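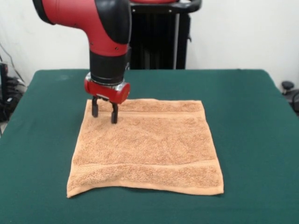

Peach terry towel laid out flat on the green tablecloth.

Stesstead Guest House Linen Group
Minutes of the meeting held 2 May 2019

Present: Bernadette Pons (chair), Themba Sibiya, Busisiwe Kruger, Gerrit Visser, Arsen Pasichnyk (minutes)
Apologies: none

1. Minutes of the April meeting
Read and accepted with one fix. The bath mats were ordered in sand, not sage. Arsen will correct the copy in the binder.

2. Towels
This took up most of the meeting, and happily so! Bernadette opened by saying the peach terry is the nicest towel the house has bought in years, and there was no argument from anyone. Busisiwe loves the color (she called it "the inside of a melon") and thinks it will warm up the north bedrooms, which have always felt a little chilly with the white sets.

Themba talked us through the two woven bands, one across the upper part and one across the lower. He likes them a lot as fold guides. If everyone folds to the band, the stacks on the shelf should come out the same width no matter who did the laundry that day.

Gerrit raised the bottom hem, which is a bit wavy and lifts at the corner. He would like it smoothed by hand before folding and does not want anybody ironing terry. Busisiwe asked whether a stretch of the hem while damp would do the job as well. Gerrit is glad to try it both ways and tell us which he prefers.

Delivery from Starnard stands at 435 towels, all checked in by Themba. A further 86 are on back order. Bernadette will call them and ask for a date, and also ask if the same peach will still be offered next year, as we would all be very sorry to lose it.

Agreed: peach sets go to the north bedrooms first. White sets move to the pool room as they are replaced.

3. Folding method
Long and lively discussion. Two methods were put forward.

Themba's: towel flat, long sides in to the middle, then in half and in half again. Gives a thick, soft square that looks wonderful on the end of a bed.

Busisiwe's: in half the long way, then in thirds. Quicker, and it fits the narrow shelves in the upstairs closet, where the square one sticks out past the edge and gets knocked by the door.

Arsen asked if we could have both, thirds for the closet and squares for the beds. Everybody liked this. Gerrit asked that the fold always end up on the outside with the hems tucked in, whichever method is used. Agreed.

Busisiwe offered to write up both methods on one card to go on the wall by the folding table. Big thanks to her.

4. Green tablecloth
Bernadette wanted it noted how well the dark green cloth works on the folding table. It covers the whole top and hangs down over the edges, and the peach shows up against it so clearly that a stray thread or a crooked edge is easy to spot. Gerrit would like a second one so that one can be in the wash. Agreed, up to the usual limit for small purchases. Themba to look at what Pruder has in the same green.

5. Budget
Arsen reported $923 left in the linen account before the tablecloth and the back order. Bernadette is very pleased with that and would like to put part of it toward new pillow protectors. Held over until we have prices.

6. Other business
The Zulu laundry cart has a squeaky front wheel again. Gerrit will oil it, and if that doesn't help he will swap the wheel for the spare in the shed.

Themba asked for 3 more shelf labels for the upstairs closet: bath, hand, and pool. Arsen has the label maker at home and will bring it in.

Old towels: Busisiwe suggested cutting the worn white ones into cleaning cloths. Warmly supported. Scissors and a box to be left in the laundry room.

Actions
Bernadette: call Starnard about the back order and next year's color
Busisiwe: folding card
Themba: second green cloth
Gerrit: hem trial, cart wheel
Arsen: correct April minutes, labels, prices for pillow protectors

Next meeting to be set by email.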